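A table for everything

9/11/07 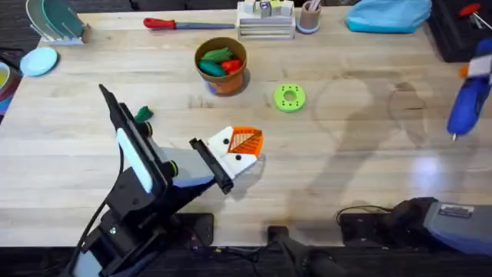
When we moved to the flat in Kukbridge, I wanted a big table before I wanted a bed. My husband laughed at this, but he agreed, and in July we bought one from a man called Othmane Ezzat, who was closing his small workshop. We paid 158 for it, and delivery was extra. I planned to use it only for cooking and for writing letters. Now it has plates standing in the white rack at one end, pens or sticks in the small tan cup, a screwdriver at the back, and toy vegetables in a flower pot with a blue saucer under it. I think my mother would not accept such a table in her house. She had one table for eating and one for sewing, and a child could touch neither of them.

My neighbor Veronika Takács told me I should give every thing its own place, and put it back there each evening. I tried it for 34 days. It is a good method, but it needs a person who is less tired than me after supper. So I made a smaller rule: plates stay on their side, small things go in the tray organizer, and the rest can wait until the weekend.

The plain wood is what I like most. The seams between the planks are long and straight, and I wipe along them with a soft cloth. In the shop Dileck they sell an oil for this kind of wood. I bought 2 bottles and I have opened only one. The instructions say to clear the table completely before you begin, and this is the difficult part for me. Maybe I will do it next month, when my sister comes and can help me carry the things to the other room.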